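How to label your archive boxes so you can find things again

I love a good labelling system, and I'll admit that up front. When our office moved its old files into the back store room we had 114 boxes, and the only writing on most of them was "misc" or a year with a question mark. Sorting that out took us a couple of weeks of odd half hours, and it has been a joy to use ever since! The method is simple and works just as well for a dozen boxes as for a whole room full.

What you need
Plain white labels, the big ones
A thick black marker (test it first, some of them fade badly)
A spreadsheet, or a notebook if you prefer paper
A pad of scrap paper for the contents slips

Step one: give every box a number
Start at 1 and keep going. Don't try to make the number mean anything. I've seen lovely schemes with letters for departments and colours for years, and they all fall apart the moment two departments merge. A plain number never goes out of date – the meaning lives in your list.

Write the number on the short end and on one long side, so you can read it whichever way the box gets shoved on the shelf. Lids wander off and end up on other boxes, so leave them blank.

Step two: write the contents slip
Open the box and have a proper look. List the kinds of papers inside, the first and last date you can find, and which team they belong to. Put the slip on top of the papers and copy the same details into your spreadsheet. I aim for two lines per box. "Supplier invoices, Cisneros to Listorine, April to September" tells you far more than "accounts".
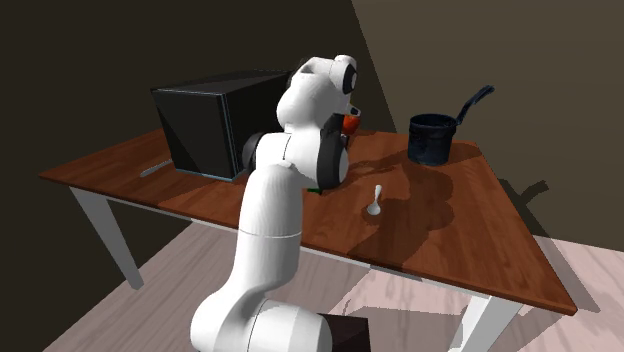

How full should each box be?
Leave enough space to slide a flat hand in beside the files. You'll be able to pull one folder out without dragging its neighbours along, and the sides won't bulge when the boxes are stacked.

Step three: add a review date
Give your spreadsheet a column called "look again" and fill in a month and year for every box. Check how long you need to keep each type of record before you choose it, as the rules vary quite a bit. Then sort by that column and you have a ready-made to-do list!

Step four: keep a borrowing sheet
Pin a sheet inside the store room door with space for the box number, what was taken, who has it and when it came back. Ours gets about 20 lines filled in each month, and it has saved so many grumpy emails.

If you remove a whole folder, leave a bright slip in the gap with your initials on it. It makes putting things back so much quicker.

Next time I'll go through shelving, including how we fitted 14 extra boxes along the wall by turning everything end-on.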